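Iseck Publishes Hand-Held Gripper Comparison, Declines to Name a Winner

Iseck, which tests robot hardware for people who would like to stop arguing about it, has released the results of its latest comparison. The trial put two gripper designs, the Sekitz and the Bajpai, through 24 tasks over 6 weeks. Both are hand-held tools, worked by a person so that the fingers can be judged before anyone pays for an arm to carry them. 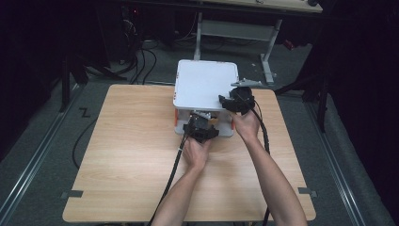
Cable routing took up more of the report than either manufacturer had hoped. Iseck asked its operators to work with both hands at once, and each hand comes with its own opinion about where a cable ought to go. One black cable passes beside the left forearm, the other hangs past the right, and the bracket on the edge of the white lid still has to be held while all this is going on. Operators scored comfort separately from grip, and the two scores rarely agreed.

"We wanted to know which one we would pick up again after lunch," said Hammad Pirzada of Iseck. "Opinions were firm and they were evenly split."

Finger pads get a chapter to themselves. The report treats them as a consumable, like printer ink, and recommends that buyers ask the price of a replacement set before asking about anything else. It also scores left and right pads separately — averaging the two, the authors note, is a fine way to hide the bad one.
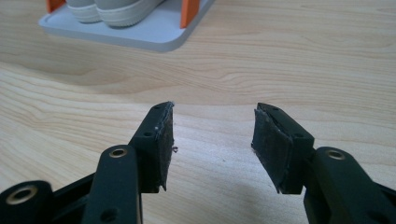

Senan Foley would have liked the trial to go on longer, and said that six weeks "tells you which pad wears first, and very little about which one you'll be cursing in January." Iseck has taken the point and is planning a second round, with the Skeltine controller added to both designs.

The full report runs to 39 pages, 2 of which are conclusions. Copies are available from the Iseck press desk on request.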